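Notas para la charla: planificar en una mesa llena de trastos
Flor Ccori, equipo de software de Rengifo

Arrancar sin diapositiva de título. Contar que Kirkex, nuestro planificador, empezó siendo un script de 261 líneas, ¡y que todavía quedan trozos vivos!

Primera idea: la cámara de muñeca ve los dedos siempre. Enmascararlos antes de segmentar, no después.

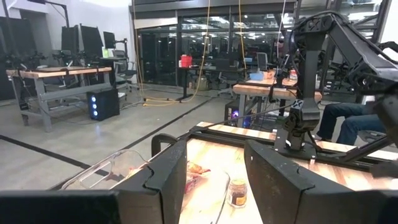
El error clásico es recalcular la máscara en cada ciclo. Con la apertura de la pinza ya tenemos la silueta, y la consulta cuesta 10 ms. Pausa aquí, suele haber preguntas.

Segunda parte, dos brazos. Me encanta esta parte (¡no acelerarme!). Cada brazo reserva un volumen con caducidad; si el otro lo necesita, negocia. Gotholm planificaba los dos juntos y se atascaba con 69 objetos en el mapa.
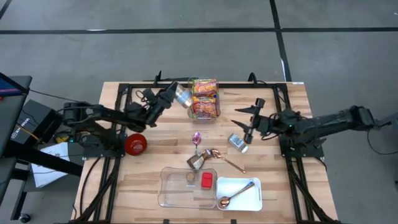
Última modificación de la página: abril de 2021

Explicar la caducidad con las manos, se entiende mejor. Luego, percepción: el plástico transparente. La profundidad se llena de agujeros y los reflejos del fondo parecen objetos de verdad.
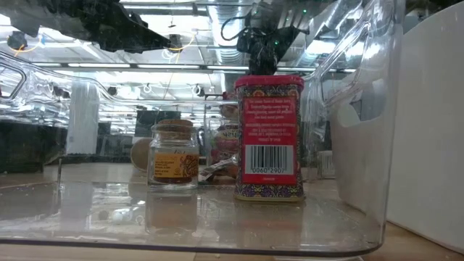
Frasco con tapón de corcho y lata roja dentro del recipiente; el frasco se refleja en el fondo.

Nuestro filtro compara cada candidato con su simetría respecto al plano del fondo. Vive en Plekholm desde enero y son 70 líneas, se pueden enseñar enteras.

Falta hablar de oclusiones. Un envase alto delante obliga a elegir otra vista, y eso ya lo pide el planificador.
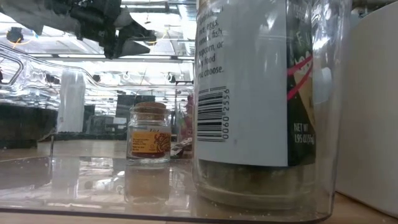
Envase alto de especias en primer plano; detrás, el frasco pequeño.

Cerrar con la demo del visor de trayectorias. Si falla la red, usar el registro local. Preguntas.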